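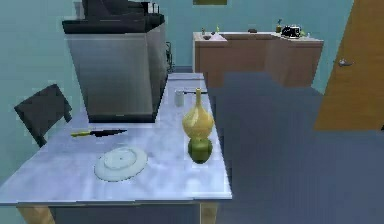

# Prestham kitchen fitter Jivwood to open second workshop in April

**Prestham, Dec 4, 2021** - Jivwood, the fitted kitchen and furniture maker, has signed a lease on a second workshop at Pevden and will begin work there in April. The new site will create 17 full-time posts, among them places for joiners, finishers and delivery staff.

The company completed 187 kitchens in its last financial year, all of them made at its present premises in Prestham. With the Pevden workshop in use, it plans to raise that figure to 200 in the first full year, and to take on repair and refinishing work that it has until now had to turn away.

Jarosław Wróbel, managing director of Jivwood, said: "Our customers have been patient with long waiting times, and we are grateful to them. Pevden gives us the room to make larger pieces under one roof and to train new joiners properly. We intend to recruit locally wherever we can."

The first range to be made at the new site will be Cabrera, a collection of tall cupboards, dressers and dining tables. Orders will open once the workshop is running. 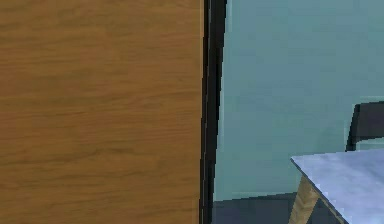 *Wood grain on a tall panel with a honey-toned finish.*

The Prestham showroom will keep its present opening hours throughout the move, and existing orders will be delivered on the dates already agreed.

Details of the vacancies will be displayed at the showroom in the new year. Applicants may ask for a form in person or by post.

**Ends**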